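Opening Up a Desktop: Notes for Session 4
Adeel Shaikh, Computer Hardware Basics
31 Aug 2019

Hi all. I've typed these up from my own scribbles, so if a bit sounds like me talking, that's how it got onto the page. Read them before you come to the bench. We go straight into cases this time, and I'd like to spend our time together with the lids off and not on me talking at the whiteboard.

Before you touch anything

Power off, cord out of the wall, then hold the power button down for five seconds. Pulling the plug doesn't empty everything inside, and the button drains most of what's left. Clip your wrist strap to bare metal on the case (paint doesn't count, and I will check!). Lay the tower on its side with the open side up. Working on a standing tower is a good way to drop a screw into the power supply, and I've done it more than once.

Please don't open the power supply itself. Ever. It's a box of parts that can hold a nasty charge, and in this course we treat it as one sealed piece. If it's bad, it gets swapped.

Finding your way around

Every new case looks like a mess of wires for the first minute or so. What helps me is to go from big to small. Find the motherboard first - it's the biggest flat thing in there, and everything else is either plugged into it or wired to it. Then find the power supply and follow its cables out with a finger. Then the drive bays. Once you've got those you can put most other parts on your sketch by asking what they're close to.

The rear panel is worth a look from both sides. Turn the case around and find the USB and network ports on the outside, then find the backs of the same ports on the inside. People who skip this get mixed up later about which way the board is facing, and then their whole sketch is upside down. You may also meet a serial port, which a lot of you will never have used. Office machines hung on to them for years for label printers, cash drawers and the like.

Memory slots

These are long and thin and usually sit in a group near the processor. There's a latch at the end to hold the module in, and a notch along the bottom edge that only lines up one way. If it won't go in, take it out and turn it around. Please don't lean on it.

To take a module out, open the latches first and let them lift it, then pick it up by the edges. Fingers off the gold contacts. We put loose modules in the antistatic sleeves, and the sleeves go in the Nowicki tray at the end of the bench, never on top of the case.

Expansion slots

This is the part that trips people up in the October quiz every time, so a bit more on it. There are two families you need to know for us.

PCI is the old one. The connector is often white or cream, and all the cards on it share one set of wires. Sound cards, modems and old network cards lived there. A plain PCI slot in its 32-bit, 33 MHz form tops out at 133 MB per second, shared between everybody.

PCI Express, or PCIe, is the newer one. It comes in lanes, and the number after the x tells you how many: x1, x4, x8, x16. The x16 slot is the long one where a graphics card goes. Do be careful with length, though! A slot can be physically long and have fewer lanes wired up behind it, so check the board's manual before you write down a speed. Color is no guarantee either. Makers use it to flag a particular slot, and they don't all agree on what the flag means.

The x16 slot often has a little tab at one end that grips the card. Forget to release it, pull hard, and you can crack the tab or the slot. Also check how the metal brackets are held at the back of the case. Some cases use a screw for each one and others use plastic latches (much kinder on the fingers), and the latch has to be open before the card will budge.
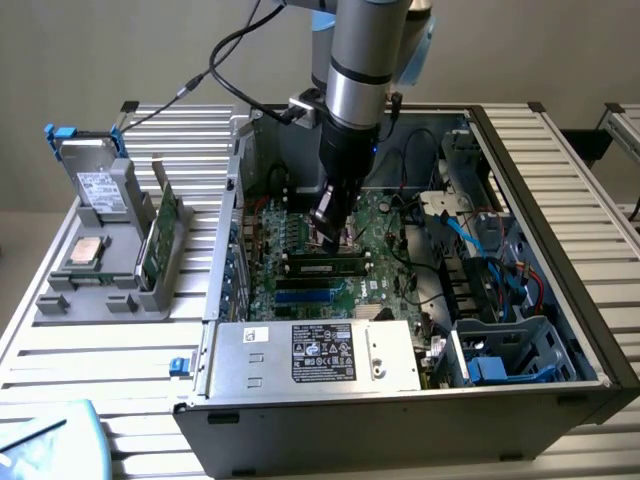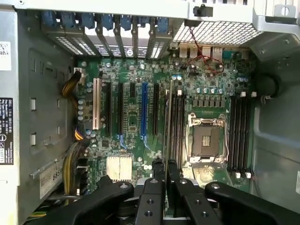

Inside a Dell desktop tower: green motherboard, expansion slots with blue among them.

What to hand in

One page, pencil is fine. Draw your own bench machine from above and label the motherboard, power supply, drive bays, memory slots and each expansion slot with its type. If you aren't sure of a type, write what you can see and put a question mark next to it - I'd much sooner have that than a confident guess. On the back, write the order you'd disconnect things in if you had to lift the whole board out.

Bench sheets are on the shelf under the Brodico label. Screws go back in the cup they came from.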